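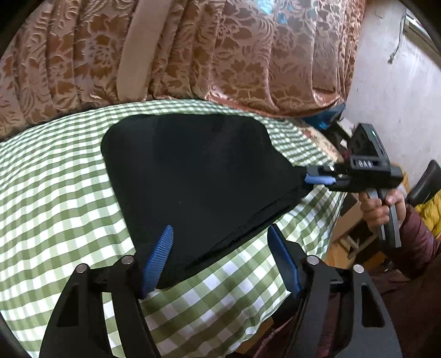

Couper dans du noir uni, je trouve ça pénible, on ne voit ni le droit-fil ni les marques. J'ai un grand morceau de tissu noir à transformer en cape doublée, et comme ma table est trop petite je l'étale sur le lit. Le drap vichy vert et blanc dessous me sert un peu de repère pour aligner le bord droit, mais dès que je tire d'un côté, ça fait des plis en biais. Vous marquez comment, vous ? La craie blanche part au bout de dix minutes.
Ainhoa L.

Catégorie : Couture > Coupe et patrons > Débutants

malte_k
Savon sec. Une fin de savonnette bien taillée, ça tient mieux que la craie et ça part au lavage. Par contre, pas sur un lit. Le matelas s'enfonce et le tissu bouge avec. Par terre, même sur du carrelage, tu auras une coupe plus juste.

Sabine Janssen
Pas d'accord pour le sol. J'ai coupé par terre pendant des années et mon dos s'en souvient. Une planche de 200 x 170 posée sur le lit et le problème est réglé. Pour le marquage, fil de bâti blanc, points de tailleur. C'est long mais ça ne s'efface pas.

finnw
Des points de tailleur pour une cape ? Il y a deux coutures et un ourlet. Poids sur le patron, cutter rotatif, terminé.

Sabine Janssen
Et l'encolure ? Et les crans de la capuche, si elle en met une ? Sur du noir, un cran au cutter, on ne le retrouve plus.

finnw
Un coup de ciseaux de 6 mm dans la marge et on le retrouve très bien.

malte_k
6 mm avec une marge de 1 cm, c'est beaucoup, surtout si ça s'effiloche. C'est quoi comme tissu ?

Ainhoa L.
Aucune idée, un coupon pris à Urnton en octobre, sans étiquette. Il ne s'effiloche presque pas. Pas de capuche, juste un col droit. Je vais essayer le savon sur une chute.

Zhuoran
Lave-le avant de couper. Un coupon sans étiquette, ça peut perdre 8 % en longueur, et ta doublure ne suivra pas.

Ainhoa L.
Pas lavé, non. Je le passe en machine dimanche et je coupe après.

Ce site utilise des cookies pour mesurer l'audience et mémoriser vos préférences. Accepter | Refuser | Paramétrer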